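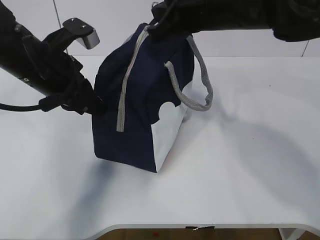 Soft lunch bag

A soft lunch bag (also called a lunch tote, or in larger sizes a soft cooler) is a small fabric bag with handles, made for carrying a meal and perhaps a drink to work, to school or out to the park. It folds down when there is nothing in it, weighs very little, and tends to live on a hook by the kitchen door for years on end.

Shape and parts

Most are boxy, with a flat base and a top that closes with a zipper. Dark colors such as navy are well liked because they forgive a good many spills, and a paler trim is often added to brighten them up.

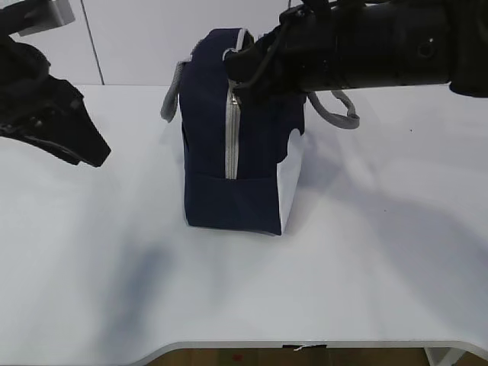 Handles are commonly made of webbing, a flat woven strap that is sewn to the bag in pairs so that the two loops can be gathered in one hand. Some bags have a lower pocket as well, handy for napkins, a spoon or the odd packet of crackers.

The zipper

The zipper does more work than any other part and is usually the first to wear out. Holding the fabric steady with one hand while drawing the slider along with the other is kind to the teeth, particularly at corners and curves.
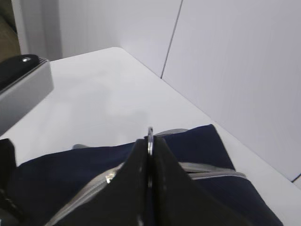 By the Zurnow Household Encyclopedia editors
Last updated 2026-09-08

Care and storage

Crumbs should be shaken out before any washing, and the seams wiped with a damp cloth and a little mild soap. Leave the bag open until it is thoroughly dry, inside and out, and do be patient with the corners! Many families then tuck the handles in and lay the bag flat in a drawer, where a few soft creases do it no harm at all.
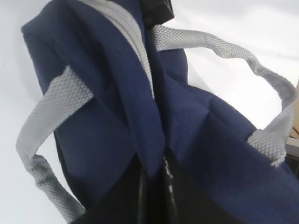 Navy woven fabric with light gray trim, seen close up.

See also: Bread bag; Picnic basket; Webbing; Zipper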